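Speaker notes, the August talk (wardrobe and packing session, my half)

Slide 1. Hello, hello. Wait for people to sit down. If the Vumetis lot are still at the coffee, start anyway, they know where the seats are.

Open with the belt question. Hands up who takes the belt out of their shorts when they put them away? And who leaves it in? (Let them argue for a minute, it warms the room up nicely!) I'm a leave-it-in person at home and a take-it-out person when I'm packing, and I'll get to why.

Slide 2. The belt drawer. Mine used to be a snake pit. I'd pull one out and four came with it, and the one I wanted was always on the bottom with its buckle through somebody else's loop. Tell the Mosto story here, the short version: hotel in the mountains, white pants, no belt, held up with the cord off my laundry bag. Pause for the laugh. If there's no laugh, move on quick.

Slide 3. Denim shorts. Everyone folds them in half and stuffs them in a gap, me included, for years. What I do now is lay them out flat, face down, legs away from me and waistband close, so the loops are right there under my fingers. Smooth the pockets from the outside. Check for coins and tissues. Please check for tissues. 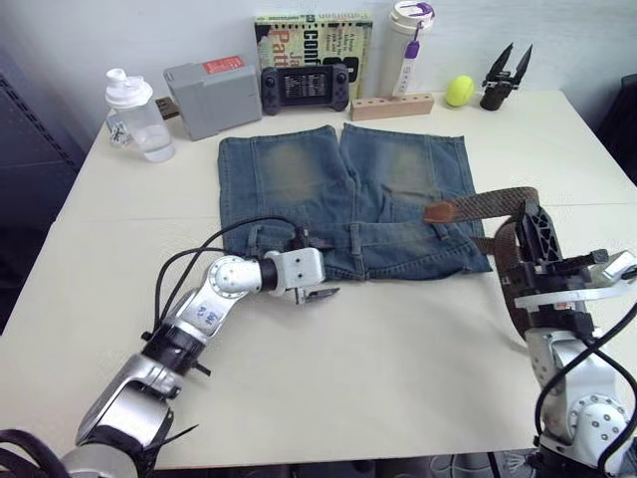 Then it's just patience, loop by loop. If you yank a stretchy braided belt it bunches up in the back loop and you end up having a tug of war with your own shorts. Feed a bit, pull a bit, feed a bit. My favourite belts are the braided ones, by the way, because you can stick the prong in anywhere after a big lunch.

Slide 4. In or out? For the closet, leave it in if that belt only ever goes with that pair. For a suitcase, out it comes, and I run it around the inside edge of the case. I don't roll it up tight any more, I had one stay curly the whole trip.

Slide 5. The numbers slide, keep it light. My case is 8 kilos for a week, including 2 belts. I own too many clothes and I've got a spreadsheet to prove it, 195 rows, and yes my family makes fun of me. Skip the Triseo hanger chart if we're running behind.

Slide 6. Questions. Someone will ask about ironing denim. I don't! Fold while it's smooth and leave it at that. Someone will also ask where the grey case is from, it's the Snorradóttir one and I bought it second-hand.

Remember to hand the clicker back before lunch.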